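I have now read three separate guides that promise you can fold a T-shirt in two seconds. I have folded a lot of T-shirts this month. I would like to talk to whoever is holding the stopwatch.

Background for the new people: I've been going through popular laundry advice one piece at a time and trying it on ordinary clothes in an ordinary bedroom. Last time was vinegar in the rinse. Several of you are still angry about vinegar.

This one is folding. Specifically the "file" fold, where every shirt ends up as a little packet standing on its edge in the drawer like a record in a crate.

The claim, from the Skeltance booklet that came with my drawer dividers: your drawer will hold twice as much, your shirts won't crease, and you'll "never dig again." Twice as much as what, they don't say.

First problem. Every one of these guides is shot on a big white table. I don't own a big white table. Most people I know fold on the bed, half sitting on it, with whatever else is on the bed still on the bed.

A quilted bedspread is a bad folding surface. It's soft, it has a texture, and the shirt grabs it. You smooth out one sleeve and the hem walks toward you. The booklet's step one is "lay the garment perfectly flat." Sure.
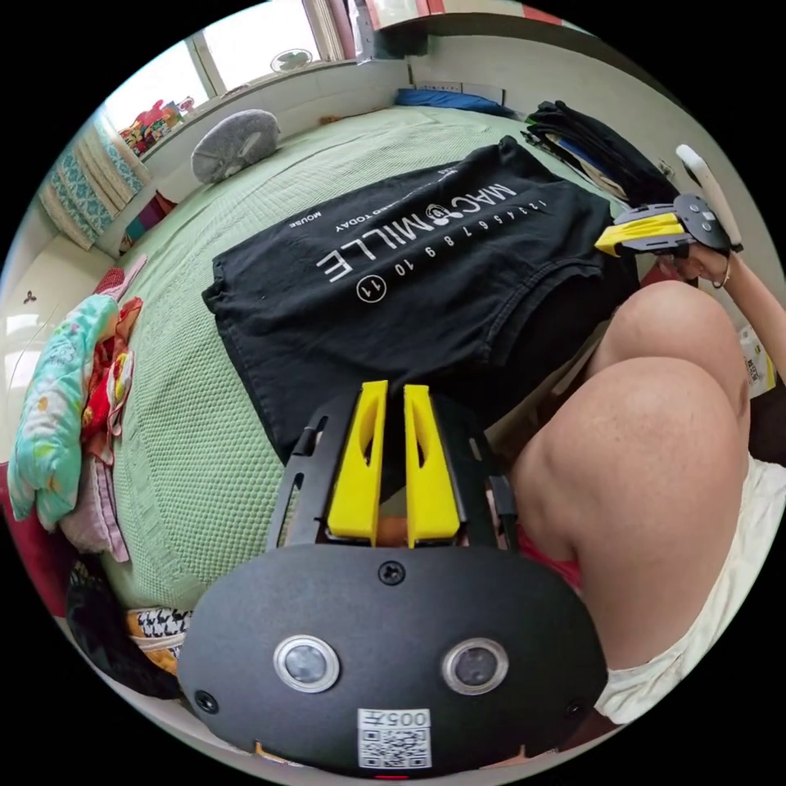 Second problem is prints. A plain shirt doesn't care how you fold it. A shirt with big lettering on the chest has a stiff patch, and a fold across a stiff patch wants to spring open again. The booklet tells you to fold in thirds "through the design." I've done that with older shirts and the ink cracked right along the line.

Thandeka Pretorius, who has sold secondhand band shirts at the Cudcombe market for years, told me she never folds across a print if she can help it. She goes face down, sides in, then one loose fold from the hem. Takes up more room. She doesn't care about room, she cares about selling the shirt.

I asked her about the two-second fold too, the one where you pinch two spots and cross your arms. She said it works fine and comes out crooked, and then you fix it, and the fixing takes longer than folding it the boring way. That matches what I got.

Third problem – and this is my real complaint – is black clothes. When most of the pile is black you cannot tell a T-shirt from leggings from the back of a different T-shirt. Stand them up in a drawer as neat little packets and you've got a row of identical black bricks.

"Never dig again." I dig more! Before, I could at least see a collar.

Someone will say to fold so the logo shows on top. I tried. Depends on where the logo is, how big it is, and whether you folded it upside down at the start, which you won't find out until the end.

OK, the space claim. My drawer held 20 shirts stacked flat the old way. With the file fold I got 6 more in before it stopped closing nicely. That's a real gain and I'll give them that. It isn't double. I'd love to see the drawer where it's double.

Ruan Shabalala wrote in after the vinegar thread to say I'm too hard on these people and that the real benefit is "mental." He may be right. I did feel good looking at the drawer. Then I took out two shirts and the rest fell over like dominoes.

The falling over is what the dividers are for, and that's how they get you. The fold is free. The dividers aren't. The Heitmann set is the one everybody links to and it's made for a deeper drawer than I have, so the packets lean anyway.

Also I keep seeing this number that the average household has 1,395 items of clothing. Where is that from? I followed the links back and they go in a circle between storage companies. If you have a source with a method in it, send it. I'm not going to repeat it as a fact.

Meanwhile the part of the job that takes up my afternoon isn't covered at all. It's the stuff that isn't T-shirts. Blankets. The thing with the lining. Whatever got bunched up in a ball and pushed to one end while you worked on the easy ones.

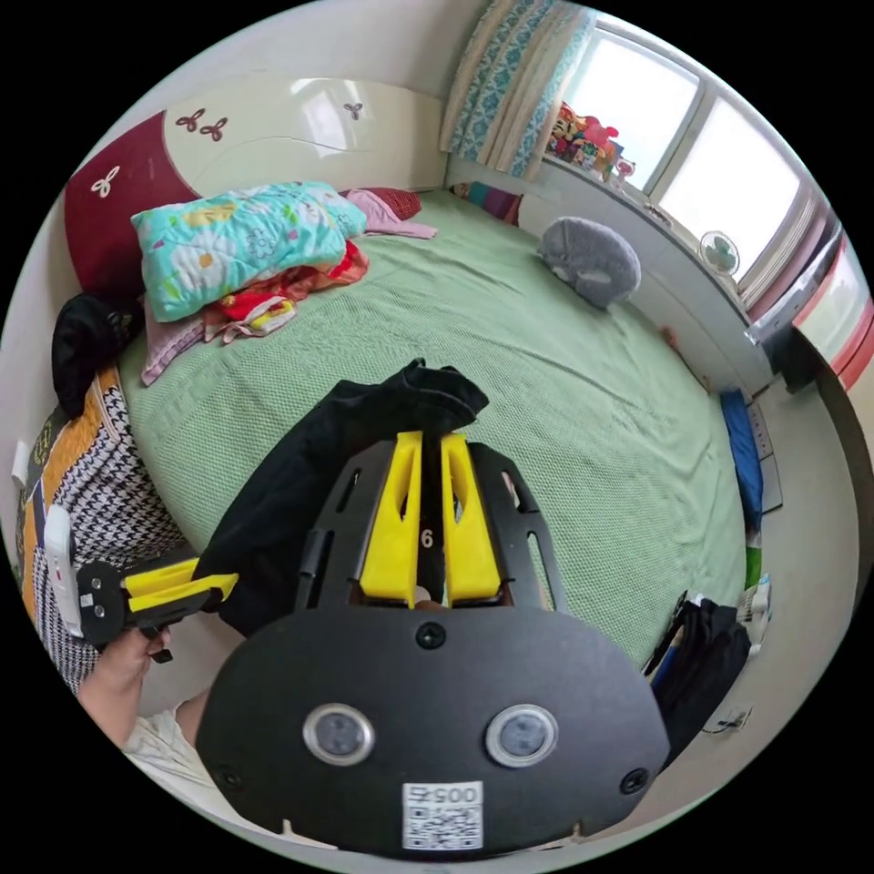
You need a clear patch before you can fold anything, and clearing the patch means moving things to the head of the bed, or over the side, and then those are a second pile. Now you're folding one pile and guarding another. There's a Birnar video with 463 comments under it and I scrolled until I found somebody asking "where do you put everything else." No reply.

What I'm keeping from all this:

Sorting before folding. Do all the T-shirts, then all the pants. It's dull advice and it did speed me up, mostly because my hands stopped having to think.

Shaking each shirt once before it goes down. Better than smoothing it with your palm ten times on a bumpy bedspread.

A hard board or a big book under the shirt, if you fold on a bed. I used an atlas. Big improvement, looks ridiculous.

What I'm dropping: the pinch fold, folding through prints, and standing the black ones on edge. Black shirts are back in a flat stack with the collars facing me.

Undecided on the file fold for everything else. I'll leave one drawer that way until May and see if it's still standing. My guess is it turns into a heap with dividers in it, but I've been wrong before (I was wrong about dryer balls, see the older thread).

And before anyone asks, yes, I tried rolling. Rolling is fine in a suitcase. In a drawer it's a bunch of tubes and you unroll three to find the right one.

Fitted sheets are next. If you have a method you swear by, tell me now, and please tell me how long it took on your own bed with a clock running.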